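Grollow, l'atelier d'emballage

Galerie mise en ligne le 2 sept. 2023
Textes : Najwa Kassab

On m'avait promis un système. Chez Grollow, à Stadholm, chaque petite pièce part désormais dans un sachet à fermeture zip, un sachet par pièce, et il paraît que cela change tout. J'ai passé une matinée à la table d'emballage et je reste à convaincre.

Le sachet transparent a au moins un mérite : on voit ce qu'on range. Avec les anciennes enveloppes kraft, il fallait rouvrir pour vérifier. Pour le reste, le geste est toujours le même, deux mains pour écarter l'ouverture, la pièce au fond, et on recommence.

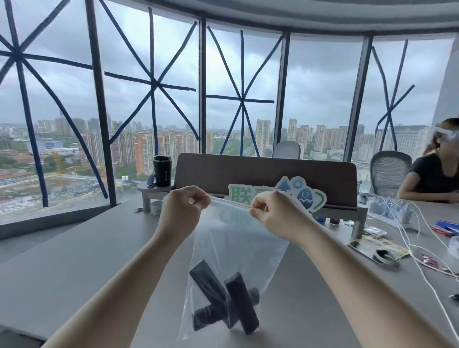

Le catalogue compte 1 397 références, dont 627 tiennent dans le petit format. Les autres attendent une solution que le fournisseur, Mulgate, annonce depuis avril. La méthode Wei, affichée dans le couloir, prévoit huit étapes entre le bac et le carton. J'en ai vu appliquer cinq, et les colis partaient quand même.

Reste la question du plastique. On me répond que les sachets se referment, donc se réutilisent. Peut-être. Sur les 900 sachets de la première commande, personne n'a su me dire combien étaient revenus des clients. Je n'ai pas insisté, mais j'aurais aimé un chiffre avant de lire le mot « durable » sur la brochure.

La suite de la galerie, côté expédition, sera ajoutée quand Grollow aura fini de déménager ses étagères.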